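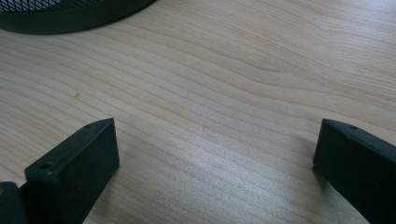

Hand-held gripper at the work table, fingers apart, with a mesh container at the back left.

Peveo: good practice for hand-held gripper recording
Progress report to the Szalai Fund
Period covered: December to the end of May
Report date: 1 Jun 2025

Summary

Work on the Peveo code of practice is on schedule for the draft and behind schedule for the trial at the second site. The draft has nine sections. Six are finished and in daily use at Wuvton, two are written but still being argued over, and one, on withdrawal of recordings, has not got past an outline. Stistanach started using the code later than planned and has so far only used the sections on table preparation and equipment checks.

Spending is within the budget for the period. We are asking for one change to the plan, set out near the end of this report.

What the code is for

Both sites record people doing ordinary table tasks with a hand-held gripper that carries its own camera. The recordings are used to train robot arms. When the grant was made, each site had its own habits for setting up a table, checking the gripper, naming the files and deciding what to throw away. Some of these were written down and some were not. The purpose of the code is that a recording made at either site can be used by the other without a phone call.

We said in the proposal that the code would be short enough to be read in one sitting. It is at present longer than that. The table preparation section has grown the most and will be cut.

Progress by section

Table preparation. Finished. The operator clears the table of everything that is not on the task sheet, wipes it, and looks at it from the working position before starting. Containers go where the sheet says. Marks in the surface that will not come off are left alone and noted in the table record. We had a long discussion about whether marked tables should be replaced, and decided against it. Real tables have marks, and replacing a top in the middle of a series causes more trouble than the mark does.

Lighting. Written, not agreed. Wuvton wants blinds down and ceiling lights on for every session. Stistanach has large windows and no blinds, and its staff point out that a robot in a kitchen will have to put up with daylight. Varnished and polished tops give pale patches of glare that move as the gripper moves, and the two sites judge this differently. The present wording allows either arrangement as long as it is entered on the session sheet and not changed part way through. Wuvton considers this too loose. We expect to keep it, with an added line on what counts as a change.

Gripper checks. Finished. Before each session the operator opens and closes the fingers fully, checks that they move evenly, looks at the finger faces for wear and debris, and tries the fasteners by hand. Any fastener that turns is tightened and the session sheet is marked. Scuffs are recorded only when they are new. The earlier draft asked for all scuffs to be listed every time and operators simply copied out the previous day's list, so that instruction has gone.

Camera checks. Finished. Lens wiped, test clip made, test clip opened and watched. The last of these was added in the spring after a run of sessions at Stistanach had to be discarded for a smeared lens. Test clips had been made each morning as the draft required. The draft had not said that anyone should look at them.

Start and end of a recording. Finished. Every recording begins with the fingers open and empty over the table, held still, and ends the same way. This was the easiest section to agree and has saved the most time afterwards, as the people who cut up the recordings can find the beginning and end of each attempt without guessing.

Failed attempts. Written, not agreed. The question is whether dropped objects and missed grasps should be kept. Wuvton keeps them with a label. Stistanach has been deleting them at the table, which means that we cannot say how often they happen. The draft now says that nothing is deleted at the table. Stistanach has accepted the principle but says its storage will fill up, and we are looking at that with its IT staff.

Operator welfare. Finished. No operator records for a whole shift. The gripper is put down between tasks, changes of hand are allowed, and anyone with a sore wrist stops and is given other work without having to make a case for it. The supervisor signs the rota. There were complaints of wrist and thumb strain before the code came in, and fewer since, though the numbers of people involved are too small to make much of this.

Privacy. Finished. No post, screens, badges, family photographs or medicine packets within view of the camera. Bystanders are kept out of the room or asked first. Any recording in which a face appears by accident is set aside the same day and is not copied to the shared store until a decision has been made. The section has been read by our data protection officer, whose comments have been included in full.

Withdrawal of recordings. Outline only. Operators have the right to ask for their recordings to be taken out. Doing this is simple while a recording is in the shared store and much harder once a model has been trained on it. We do not want to promise something that we cannot do. Advice has been sought and we are waiting for a reply.

Trial at Wuvton

The code has been in use at Wuvton since December. Five operators were trained in it, all of whom are still with the project. Training takes a morning, with a supervised session in the afternoon. Operators were asked to write on the sheets themselves wherever an instruction was unclear or could not be followed, and they did so freely. The instruction most often written on was the one about placing containers, which gave distances from the edge of the table without saying which edge. It now refers to the side nearest the operator.

The supervisor at Wuvton also reports that the checklist is sometimes filled in after the session. We have not made a rule about this yet. One suggestion is to put the check sheet and the gripper in the same case, so that one has to be handled to get at the other – this will be tried over the summer.

Trial at Stistanach

This part has not gone well. The site moved rooms in the spring, the replacement tables arrived late, and the post of site supervisor was empty for part of the period. It has now been filled. Two operators have been trained, against a planned five. Table preparation and equipment checks are in use. The remaining finished sections will be introduced in one go, with a member of the Wuvton staff present for the first week.

Some of the delay has been useful. The Stistanach operators came to the draft with no part in writing it and found gaps that those at Wuvton had stopped noticing. They asked, for example, what to do when a table wobbles. The code said nothing about it. There is now a line.

Problems and risks

The main risk is that the two sites drift apart again while the disputed sections are open. To limit this, changes to the draft are now made only at the monthly joint meeting, and both sites work from the same dated copy. Old copies are taken down from the walls. We found an out-of-date one at Wuvton as recently as last month.

A smaller risk is length, mentioned above. Operators will not read a code that keeps growing. For each line added from now on we will look for one to remove.

Change requested

We ask the Fund to agree to move the end of the Stistanach trial to December. No extra money is needed. The unspent part of the supervisor's salary covers the additional operator hours. The final code would be delivered after the trial and not alongside it, which we think is the better order in any case.

Next steps

Agree the lighting and failed attempts sections at the next joint meeting.
Draft the withdrawal section once advice is received.
Shorten table preparation.
Train the remaining operators at Stistanach.
Exchange a set of recordings between the sites and have each check the other's against the code.

The current draft and a blank session sheet are attached. Financial tables follow separately.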